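Home Opinion Food House Letters Archive Search

Leave the tablecloth in the drawer

27 July 2026

I want to make a case against covering tables. It is a small subject, but people hold strong views on it, and the last time I raised it in this column I had more letters than I did about the bus fares.

My position is that a table used every day should be left bare, wiped after meals, and allowed to stain a bit. Most of the trouble people have with tables comes from trying to keep them looking as they did in the shop. They buy a pale top because it makes the room lighter, and then they put a cloth on it, and a plastic sheet on the cloth, and mats on the sheet. By the time anyone sits down to eat, the pale top might as well be black.

I grew up with the opposite problem. The table in our kitchen in Bukov was dark and took everything without showing it. You could spill soup on it at noon and find the patch with your sleeve at six. I do not remember anyone calling it dirty, but it must have been, for most of every day. A pale table is harder to live with only in the sense that it tells you what has happened to it. I think that is useful.

Yellow is the worst colour for this. Red wine gets all the attention, and people will jump up from their chairs for it, salt in hand. Yellow gets left. Mustard, turmeric, egg yolk, curry sauce, the oil off a tin of something: they look harmless on the plate and they are easy to miss against cream in the evening with the lamp on. Next morning there they are.
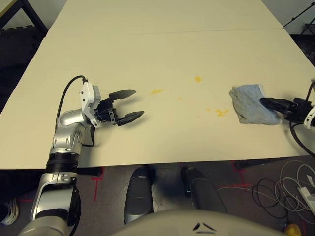 What I do about yellow marks

A cloth wrung out in warm water with a drop of washing-up liquid comes first, and for a spot that has gone hard I lay the cloth on top and leave it while I do something else. Ten minutes is usually enough. Scrubbing at a dry spot straight away only takes the surface off around it, and on a matt top you get a shiny patch that will be there long after the stain would have faded.

If the colour stays after the crust has gone, I make a paste of bicarbonate of soda and water, put it on with a finger, and wipe it off gently. Try it near an edge before you try it in the middle. After that I stop. I have a turmeric mark from May which is now so faint that I have to look for it, and all I did to it was put the table nearer the window.

I do not use the sprays. I was given a bottle of one, called Vultidura, which promises on its label to restore any hard surface, and it did lift the stain. It also left a ring a good deal bigger than the stain had been. The ring took longer to get rid of than anything I have ever spilt.

The case for the cloth

I should be fair to the other side. A reader who keeps a guest house wrote that she cannot ask strangers to eat off a marked table, and I accept that. People who pay for their breakfast are entitled to a clean square of something under it. Another reader has a table that came down through his family with the year 1702 cut into the underside, and he covers it with felt and then linen. I would cover that one too, though I would probably not eat at it in the first place.

There is also noise. A bare table in a room with a hard floor is loud, and if you have small children and a lot of spoons then a cloth is a mercy. I have no answer to that beyond waiting for them to grow up.

What I do not accept is the idea that the cloth saves work. A cloth has to be washed, dried, ironed if you are that sort of person, and put away. A spill goes straight through it and sits underneath, where you will not find it until the next wash. The plastic sort does not let the spill through, but crumbs get under it from the sides and it sticks to your forearms in summer. In every case you have added a second thing to clean and you still have to clean the first.

Then there is the cost. In Rusnák, the furniture shop on the Urkwood road, a fitted protector for a six-seat table is 63 pounds. The plainest table of that size in the same shop is 700, so you are asked to pay nearly a tenth of the price again to avoid looking at what you bought. I asked how long the protector lasts and was told to expect three or four years before it yellows. So it stains as well, all over, and you cannot get it out with bicarbonate.

The seam

One practical point for anyone with a table made in two parts or with a leaf. Most of the dirt is in the join. You can wipe the top twice a day and never touch it. Once a month I pull mine apart, if only by the width of a finger, and run a dry toothbrush along both edges, then a damp cloth. The first time I did it, after roughly 40 months of not doing it, I was ashamed of what came out, and I had been feeding people at that table with a clear conscience the whole time.

If your table does not come apart, a wooden cocktail stick will do the same job slowly. Do not use a knife, which chips the edge and makes the gap wider for next time.

Readers who want to argue should write to the usual address. I will print the best letter in favour of oilcloth, if there is one.

We use cookies to remember your settings and to count visits to this site. Accept all Manage choices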